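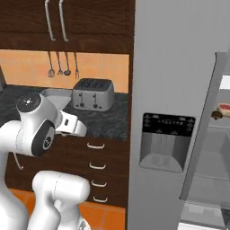

Skarnach Cuisine : deux semaines avec le simulateur de Naldale

Rechercher sur le site OK

J'ai payé l'abonnement de ma poche, 40 euros par mois, et je m'attendais à mieux. Skarnach promet de mettre au point les gestes d'un bras domestique dans une cuisine virtuelle avant de risquer la vaisselle. Sur le papier, très bien.

Côté décor, rien à dire. Le plan de travail façon granit, le grille-pain à quatre fentes, les ustensiles suspendus sous le meuble haut, jusqu'au steak cru dans le frigo : quelqu'un a soigné son travail. Le bras blanc et sa pince sont propres eux aussi, avec un câble qui pend sous le poignet — joli détail.

Seulement, je n'achète pas un décor. Sur 20 essais de saisie du plateau gris, j'en ai compté 2 où la pince traversait le bord sans que le logiciel signale quoi que ce soit. Le score affiché restait à 100. Le support (Callum Hartley, poli et rapide) m'a répondu que c'était « un réglage de collision ». Possible. Il n'est documenté nulle part, et les tiroirs ont le même défaut.

Pauline Furnival, qui utilise Wuser au bureau, trouve que je chipote. Wuser est plus laid, je l'admets, mais il s'arrête quand ça touche.

Pour des démonstrations, pourquoi pas. Pour préparer un vrai bras, je ne m'y fierais pas dans l'état. Je résilie et je regarderai de nouveau en juillet, s'ils publient la mise à jour annoncée.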